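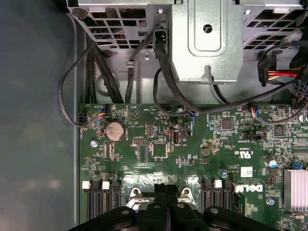

Can a robot arm do teardown work on used desktops yet?
It can do some of the steps on some of the models, slower than a person, and somebody still has to be close by for the cables.

Computer Recycling and Repair > Shop Talk > Automation

solderwick
Posted Wednesday, March 27, 2019
Starting a thread for this so it stops eating the pricing thread. We do refurb and parts at Magbanua, mostly office towers that come off lease. Last year we took in 1856 of them and 1254 got fully torn down by hand. The owner wants to know if arms are worth a look for the teardown side. I've read the sales pages. I want to hear from people who work at a bench.

mk_lowprofile
Depends what you count as teardown. Side panel off, drives out, memory out, heatsink off, board out, sort the screws. Those are all different jobs. Drives on plastic rails are the easy one. You squeeze and pull. Memory is next, if nothing is in the way of the latches. Cables are where it falls apart. A hard part stays where it was when you looked at it. A cable moves when you touch the one next to it.

grommet
I don't agree that drives are easy. The rail is easy. The data and power plugs on the back of the drive are not, and you have to get those off first. On the SATA ones with a metal clip you press with the thumb and pull at the same time. I have yet to see a two-finger gripper do that well.

mk_lowprofile
Fair. Drives are easy once the plugs are off. I'd have a person pull the plugs and let the machine do what's left.

grommet
Then the person is already standing there with the case open. Pulling the drive takes me four seconds.

solderwick
That is more or less what I told the owner. The part I'm less sure about is the dust and wear. Ours come in with brown fuzz on everything, and a sticker over the one screw you need. Does that throw the cameras off?

ribbed_table
Less than you would think. Shiny parts are worse. Bare brackets and heatsink fins throw glare, and a screw head on bright metal can be hard to pick out. We moved one lamp and it helped more than two weeks of fiddling with settings.

For layout, lay the tower on its side so you are working straight down into it. Put one camera at the wrist and another off to the side, because the wrist one can't see what the fingers are about to bump. A Dell like this is a decent place to start. The clips and rails you're supposed to touch are blue.
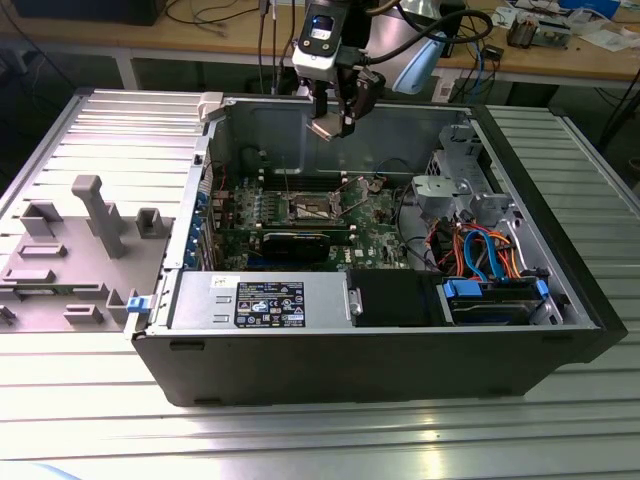 The other thing is to pick one model and stay with it. We lost a month going back and forth between two makers. The drive bay is in a different place, the power supply is turned the other way, and everything you worked out for reaching past the wires has to be done over.

tinhat_jim_no
What does it cost you when it breaks something? A board out of one of these is worth next to nothing, but a snapped memory slot on a machine you meant to resell is a real loss.

ribbed_table
Use scrap units until you trust it. I wouldn't put one on resale machines today. For pure scrap I think it gets there in a few years. My boss thinks sooner.

grommet
I was at Stutberg when they tried a line for this. That was fixed tooling, no cameras to speak of. It ran 1032 units and then the lease returns switched to a different case and it sat under a tarp. I'm not against the idea. I just want to see one go a full shift on mixed stock before I believe it.

solderwick
Mixed stock is all we get. Has anybody used the Ondness driver attachment? It's listed at $400 and it's only the screw part.

mk_lowprofile
We have one on a plain stand, no arm. Good on standard Phillips and hex heads, poor on anything recessed. You can't reach the heatsink screws on some of these without a longer bit. Buy the long bit.

tinhat_jim_no
Same here. For a shop your size I'd get that and a second bench, and look at arms again next April.

ribbed_table
I'd still say get some time on an arm if anyone near you will let you try one. You learn quickly which steps bother it. For us it was the fan connectors, which I never gave a thought to by hand.

solderwick
OK. I'll order the driver and the long bit and tell the owner no arm this year. If anyone does get plugs off reliably with two fingers, post it in this thread and say which model of case.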